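3.2 Snack choice after exercise

Gym members at the Watside site were asked in March what they ate within an hour of training. Of the 85 who replied, 33 named a packaged snack (Figure 2).

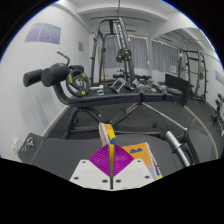
Figure 2. Packets in orange packaging, indoor gym.

3.3 Energy intake

Mean daily intake was 1,835 kcal. Members who trained before 9 a.m. reported eating less at lunch, a pattern also noted by Suvarna and Pan at Plorley.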